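How to Read a Court Opinion Without Losing Your Afternoon

Posted Jan 9, 2007 by Marcus Marchetti

I get asked for this every few months, usually by somebody who has seen a ruling quoted in the paper and wants to know whether the paper got it right. Good instinct! The opinions are free on most courts' websites, and you do not need a law degree to get through one. You need a pencil, a couple of hours and permission to skip things.

I'll use a case called Escobedo v. Township of Lodon as my running example, partly because it's short (20 pages, which is nothing) and partly because I've read it so many times I could recite it to my dog. It's a zoning fight. A small congregation wanted to hold services in a former shop on Rondar Street, the township said the street was zoned for business only, and off they went to court over religious freedom.

Start at the back

I mean it. Flip to the last page and find out who won. You're looking for a line such as "affirmed," "reversed," or "reversed and remanded." Affirmed means the lower court's decision stands. Reversed means it doesn't. Remanded means the case is going back down for more work, so the fight may not be over even though the headline says it is.

In Escobedo the last line is "reversed in part and remanded," and three words in there matter a lot. The congregation won on one claim and lost on another. Both sides put out happy press statements the same afternoon, and both were sort of telling the truth.

Now go to the front

The caption at the top gives you the parties, the court and the date. Write down which court it is. A trial court ruling settles things between the people in the case. An appeals court ruling usually binds the courts underneath it, if it's a published one, and that's when you should start caring even if you've never set foot in Lodon.

Watch out for a summary or syllabus before the opinion itself. It's handy, I read it every time, but in many courts it's written by staff and isn't part of the ruling. Don't quote it in a letter to the editor. I did that once, in November, and heard about it until spring.

Mark it up in two passes

On the first pass I only read the facts. Who did what, in what order, and what did they ask the court for? I draw a little timeline in the margin. Judges don't always tell the story in order, and some of them will drop a key date into a footnote (footnote 9 in Escobedo, if you're following along, is where you learn that the township had already let a dance school onto the same block).
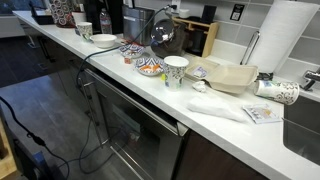
The kitchen counter.

On the second pass I hunt for the question. Nearly every opinion has a sentence that starts with "The issue before us is" or "We must decide whether," and I put a big star next to it. If there are several issues they'll often be numbered, and you can treat each one as its own small case. Read the one you care about and come back for the others tomorrow.

Find the test

This is the part people skip, and it's the part I like best. Courts hardly ever say "we think this is unfair." They pick a test and run the facts through it. In a religious freedom case you might see "strict scrutiny," meaning the government needs a very strong reason and has to choose a narrow way of going about it. Or you might see "rational basis," a much easier bar for the government to clear. Once you know which test the judge picked you can often guess the ending.

So circle the test. Then look just before it for the argument about why that test and no other, because the lawyers probably spent most of their energy there. In Escobedo the whole thing turned on whether the zoning rule treated everybody alike. Remember the dance school? The court did too.

Holding or chatter

The holding is what the court had to decide to resolve the case. Everything else is what lawyers call dicta, and you'll find plenty of it. Judges wander. They wonder out loud about cases that aren't in front of them. Escobedo has a lovely paragraph about what might happen if a congregation wanted to ring bells, and there were no bells in the case at all! Interesting reading, not binding on anyone.

My rough check is to cross the sentence out in my head and ask if the result would still be the same. If it would, I'm probably looking at dicta.

Read the dissent, but read it last

A dissent is a judge explaining why the others got it wrong. It carries no legal force, though it tends to be the liveliest writing in the file. It can also describe the majority in the worst possible light, so go back and compare before you believe it. A concurrence is different: that judge agrees with the result but may have gotten there by another road.

Things you can skip on a first read

Long strings of case citations. Procedural history, past the first paragraph or so. Anything about standards of review, until you've gotten comfortable with the rest. I also skip the Latin and look it up afterward.

When you're done, try writing the case up in 500 words or fewer: facts, question, test, answer. If you get stuck on the test, go back to your circle and read the page around it again. My own write-up of Escobedo took four tries, and the second one had the wrong side winning.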